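Search this site...
Type and hit enter

Sixty-Five Tomato Plants Was Too Many (And I'd Do It Again)

Last updated: 02/10/2023

So the garden got away from me this year, in the best way! I started the seeds on the windowsill in those little Sandix trays, fully planning to give half of them away, and then every single one came up and I couldn't part with any of them. All 65 went in the ground.

The Prumemura plants were the stars. They're a small plum type, very sweet, with skins that hardly ever split (mine got soaked by two storms in a row and shrugged it off). I grew three rows of them along the fence, and by September I was picking before breakfast and again after dinner – and still finding ripe ones I'd missed down by the roots.

Most of them got slow roasted. Low heat, a bit of salt, plenty of garlic, and I leave them alone until the edges go dark and sticky. A small oven does a tray of these just fine, and I like that it doesn't heat up the whole house.

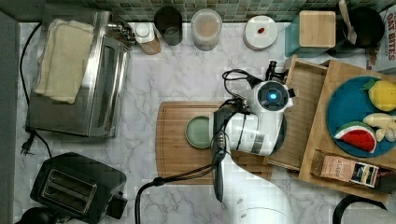 What I'm changing next year

More space between plants, for one. Mine were 2 feet apart and I could barely squeeze down the rows by August. I'm going to 3 feet, even if it means fewer plants (we'll see if I stick to that).

I also want to try the Lasteck, a big yellow slicer I tasted at the Boateng farm stand and haven't stopped thinking about. If you've grown it, please tell me how tall it gets!

We use cookies to remember your preferences. Accept | Manage settings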